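Kevell Two-Arm Bench Station – Demo Day Notes
Home > Equipment > Bench Stations > Two-Arm
Status: on show at the Bullville workshop, visits by appointment
Updated 2023-05-24

The Two-Arm is the station most people ask about when they call us, so we opened up the Bullville workshop and let visitors stand right next to it while it worked. It's a pair of black arms with two-jaw grippers over a plain white table, and the job we like to show is flat, floppy stuff: cards, brochures, posters, sleeves. Anyone who has tried to get a machine to handle paper goods knows why we're excited about this!

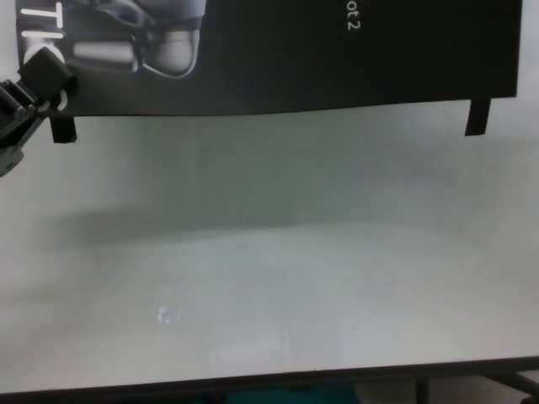

Eilidh Moffat

I ran the floor for the open day, and I'll admit I spent a good part of it just watching. Blocks and boxes are fun for the first few minutes, but printed sheets are where visitors lean in. A sheet bends, it slides, it catches the light, and the grippers have to meet it at the edges without creasing it. We use dark printed pieces on the white table a lot, mostly because people at the back of the group can follow them easily.

Mahsa Hashemi drove most of the sessions and Zixuan Yin took questions, of which there were plenty (the group from Du Plessis had a whole page of them). The one we heard most was whether the two arms can share a single piece. They can, and it's my favorite part of the demo – one gripper takes a corner, the other comes in low on the opposite side, and the sheet stays up between them. 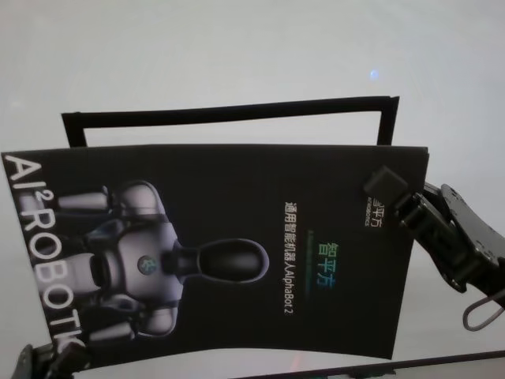

Two grippers on an AlphaBot 2 brochure from AI² Robotics.

What's on the station
Arms: 2, black, with matching grippers
Table: white top, dark front edge
Rated for: 1,000 hours between joint services
Table height: 56 cm lowest setting, adjustable
Part number: 653

The corner grip takes some practice. New operators tend to come in too steep, and Mahsa's tip is to bring the jaws in nearly level with the sheet and close slowly. Niloufar Kordestani from Clarkemon had a go after lunch and was hooked – she stayed until we were packing up.

Come and try it
We plan to run another open day in December, with more time for hands-on turns. Groups are kept small so everyone gets near the table. Bring your own brochures, menus or packaging sleeves if you'd like to see how they handle. Glossy stock is welcome, and so is anything with an awkward fold.

To book a visit, write to Nasrin Heydari at the Bullville front desk and mention the Two-Arm.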